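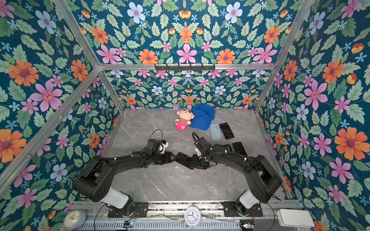 How do I send in an old phone?
Pack it in any small box with some padding, write your order number on the outside, and drop it at a Ledum parcel counter. If you have no order number, fill out the short form on the Stidden drop-off page first and use the number you get by email.

How many phones can go in one box?
Up to 8. Please turn them off. Wrap each one separately so the screens don't rub together.

Do you take phones with cracked screens?
Yes, if the glass is taped over. We do not take phones with a swollen battery. Call your city's hazardous waste line for those.

What should I wrap them in?
Clear plastic film or an old T-shirt both work. Two turns of film per phone is plenty. Don't tape directly onto the screen or the camera. 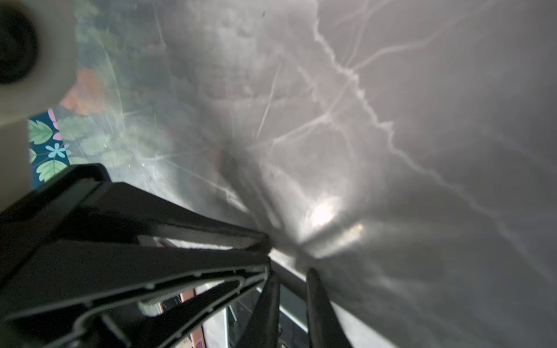 Clear plastic film, creased and gathered.

Can I reuse film from another package?
Yes. Creases and scratches don't matter. Shake out any grit first.

Do you take anything besides phones?
We take baseball caps and small plush toys in clean condition. They go to the Dolto swap shelf. Put them in the same box if there is room, but keep them out of the film so we can sort them quickly. No board games or books at this time.

Should I erase my phone?
Please do. Sign out of your accounts, remove the SIM card, and run a factory reset. If the phone won't turn on, write "not erased" on a piece of paper and wrap it in with the phone. Those are kept apart and handled by Lenka Charvát.

Do I need to send the charger or case?
No. Take the case off. Chargers can go in the bin at the Tokgöz Street entrance.

What happened to the phones from last year?
We received 1,931. Our goal for this year is 3,000, and the count is updated every October.

When can I drop off in person?
Wednesday, 2 p.m. to 6 p.m. Ring the side bell. For larger loads from an office or school, write to İlker Özkan at the front desk before you come.

Can I get a phone back after I send it?
Only before it has been sorted. Have your order number ready when you call.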